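Paper towel stand slides around and tips, fix the base or replace it?

Home > Kitchen and Household > Storage and Small Fixes

karine_r
Posts: 60
27/03/2023

I have a metal stand, painted yellow, the type with a ring on the bottom and one thin rod going up. I use it for paper towels on the work table in the back room. It worked fine on the bare wood. Then I put a white padded cover on the table, and now every time I pull off a sheet the whole thing leans over and I have to grab it with my other hand.

The rod is straight and the ring sits flat, so I don't think anything is bent. I would like to keep it if I can because the color is easy to find in a room full of gray and black stuff.

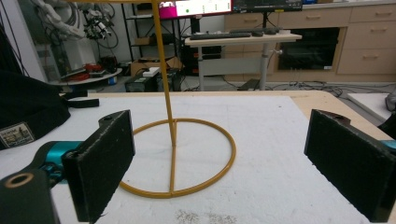
The yellow stand on the padded top, no roll on it.

What I have tried so far: a square of shelf liner under the ring (helped with the sliding, did nothing for the tipping) and moving it closer to the wall, where I can't reach it. Any other ideas before I buy a heavy one?

leclerc_t
Posts: 214

It's the pad. A ring base needs something hard to push against. When you pull on the roll, one side of the ring sinks into the padding and the rod goes with it. Put a ceramic tile or a cutting board under the stand and try again. I'd bet that fixes most of it.

Shirley A.
Posts: 1,122

I don't agree that it's the pad. Those ring stands are just too light. I had a Bevlow one that looked a lot like yours, in white, and it went over on a granite counter. Full rolls were fine. Once the roll got down to the last third there was no weight left on it and every pull brought it along.

What did work for me was weight on the ring. I bought a flat steel washer from the plumbing aisle, the biggest they had, and set it on the bar that runs across the ring. You drop it down over the rod first and then the roll goes on top. Cost me $3.

leclerc_t

Adding weight on top of a soft surface still leaves you with a soft surface. It may go over slower but it will go over.

Shirley A.

She can try both. Neither one costs much.

rosaire_mac
Posts: 87

Karine, how tall is the rod? The top isn't in your picture. If it sticks up a long way past the roll you could cut it down. I cut 2 inches off mine with a hacksaw and filed the end smooth. It's easier to load now too. I can't say it made a big difference to the tipping.

Also, is it possible to change how you load the roll? If the loose end comes off the side facing you, you are pulling the top of the roll straight toward yourself. Turn it over so the sheet comes off the back and around, and pull sideways and down, low on the roll. My wife thinks this is nonsense but it's how I do it.

karine_r

Rod is 14 inches, so it does stick up past the roll. I'd rather not cut it, as I sometimes hang a roll of tape on the end.

I'll try the tile first. I have a leftover one from the bathroom. If that doesn't do it I'll look for the washer.

amrit_t
Posts: 9

Does it have to be freestanding? I got tired of all the counter ones and put a Vimex holder on the side of a cabinet, two screws, done. In your photo there's a wood cabinet with drawers behind the table. The side of something like that would be a good spot.

karine_r

I thought about it, but I move the towels between the table and the desk, and I don't want screw holes in the cabinet. Good idea for the kitchen though.

Shirley A.

Don't put it anywhere near a keyboard, you'll knock it over with wet hands at some point.

leclerc_t

One more thing on the pad. Does it need to be on the whole table? If you only use the padding for part of the work, fold one corner back and stand the towels on the wood.

karine_r

The cover is fitted, it doesn't fold back.

Update: the tile helps a lot with a full roll. With a nearly empty roll it still leans when I pull hard, so I guess you were each half right. I stuck the liner between the tile and the cover, and nothing slides now. Getting the washer this weekend.

rosaire_mac

Check the hole in the washer before you pay for it. I came home with one that wouldn't go over the rod.

Shirley A.

Take the stand to the store with you. I did, and the man at the counter went through the bins until one fit.

karine_r

OK, will do. I'll post the size of the washer when I have one that works.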